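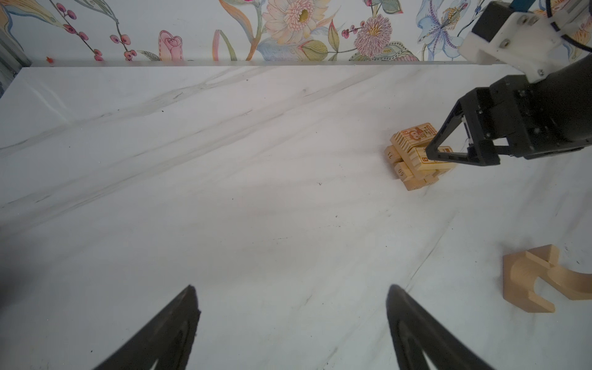

Caring for Marble Tabletops and Wooden Block Sets

Reading time: 4 minutes

Marble is a durable surface, but it is also a porous one, and it marks more readily than many households expect. The following guidance is issued by the Clevstead Home Advisory Service for residents who use a marble table for games, puzzles and other everyday activities. It also covers the care and storage of wooden blocks, which are often used on such tables.

Before play

Wipe the tabletop with a soft, dry cloth. Grit left on the surface is the most common source of fine scratches, and a wooden block pushed across it will drag the grit along. Check the underside of any larger wooden piece, particularly a curved or notched one, for splinters and rough corners. Sand these lightly with fine paper, working with the grain, and brush off all dust before the piece goes back on the stone.

Blocks stacked in crossed layers will fall sooner or later. A low stack does little harm to polished marble. For taller towers, a thin felt mat is recommended. The mat should lie flat and extend well past the base of the tower on every side. Felt also reduces noise considerably, a point worth noting in apartments.

Daily cleaning of marble

Use warm water with a few drops of mild dish soap. Wring the cloth well, wipe the surface in one direction, rinse with a second damp cloth and dry at once. Do not use vinegar, lemon juice, bathroom descaler or any general cleaner that lists an acid among its ingredients. Acids etch the polish and leave dull spots that cannot be wiped away. Scouring powders and abrasive pads should also be kept off the stone.

Gray veining is a natural feature of many marbles and should not be mistaken for staining. A true stain usually has a soft outline and does not follow the direction of the veins. For oily stains, mix baking soda and water to a thick paste, spread it over the mark, cover it with plastic wrap and leave it for 20 hours. Remove the paste with a damp cloth, rinse and dry. A second application may be needed. Test the paste first on a part of the table that is seldom seen.

The wall behind the table

Where a table stands against a papered wall, cleaning water should be kept away from the seam. Dry the back edge of the table first. Dust floral and other printed papers from the top down with a soft brush — never a wet sponge, unless the manufacturer states that the paper is washable. A narrow ledge at the foot of the paper collects crumbs and dust and may be cleaned with a dry paintbrush.

Cleaning wooden blocks

Plain, unfinished blocks may be wiped with a barely damp cloth and left to air dry on a rack. They must not be soaked. Water raises the grain and may cause the blocks to swell, after which they no longer stack evenly. Grooved or ridged sides hold dust and are best cleaned with a dry toothbrush.

Blocks with printed pictures, lettering or numbers require more care. Dust the printed face only, using light pressure, and keep alcohol wipes away from it. Sticky marks on the plain sides may be removed with a cloth dampened in soapy water. Numbered blocks are convenient when checking that a set is complete; lay them out in order before putting them away, and note any that are missing inside the lid of the box.

Storage

Keep blocks in a ventilated box or a cotton bag, away from radiators and damp outside walls. Sealed plastic tubs are not advised for blocks that have been cleaned within the past 2 days. Large or curved pieces should be packed at the bottom, with the small blocks above them. Sets kept in an unheated room through February should be brought indoors and allowed to reach room temperature before use.

Residents of the Trinberg and Weltlow districts may request a printed copy of this page from their local advisory desk.

This site uses cookies to remember your reading preferences. Accept | Manage settings

Clevstead Home Advisory Service | Contact us | Page updated 4/14/24 | All rights reserved | Back to top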